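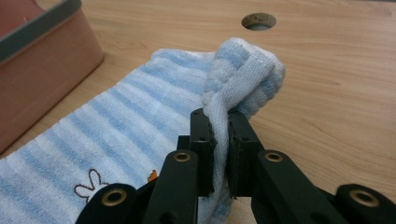
Home Stories Essays Archive About

The Line at Pristen

4 min read

The ceasefire was to begin at 11 in the evening, and Noura Geagea had been told to write two reports. One said that it was holding. The other said that it was broken. She sat in the kitchen of the guesthouse in Pristen, on the Herkmont side of the river, and polished both of them.

"Which one is better?" asked Jonas Tanner. He was an observer for the mission and he was eating her bread.

"The second. It has stronger verbs."

He did not laugh. Since March he had crossed the bridge 93 times with his white flag and his folder, and each side believed that he belonged to the other. In the folder was a map on which the generals of Dukia had drawn a blue line, and the generals of Herkmont a green one. Between the lines was a strip of land, 50 meters wide at the mill, where people still lived and still paid taxes to both governments.

Marion Innes, the owner of the house, lived in this strip as a child. She came in with the washing over her arm and turned off the radio without asking them.

"They will talk until midnight," she said. "If there is shooting, we will hear it from the window."

So they opened the window. The river was loud after the rain. At a quarter to eleven a gun fired somewhere behind the mill, and then two more, and Noura put her hand on the second report.

"Wait," said Jonas. 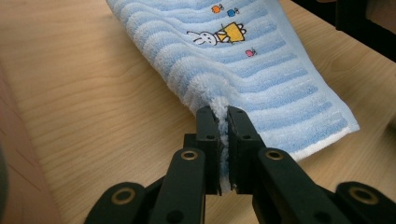
Striped towel on a wooden table.

The church clock on the Dukia side was slow by several minutes, and the clock on their own side had been stopped by a shell. Nobody could say exactly when the hour came. A dog was barking – then it also was quiet. Marion folded pillowcases. Jonas looked at his watch and wrote something down, crossed it out and wrote it again.

At twenty past eleven the telephone rang. It was Efa Hughes, the editor, from the capital.

"Well?" she said. "I have the front page open. Is it holding?"

Noura looked at the two sheets of paper. She thought of the men behind the mill, who maybe had no watch.

"I don't know yet," she said.

"I can't print that."

"Then give me until morning."

Efa was silent for so long that Noura believed the connection was lost. Then she said, "Until six," and hung up.

Marion put more water on the stove. Jonas moved his chair closer to the window, and Noura brought him his coat.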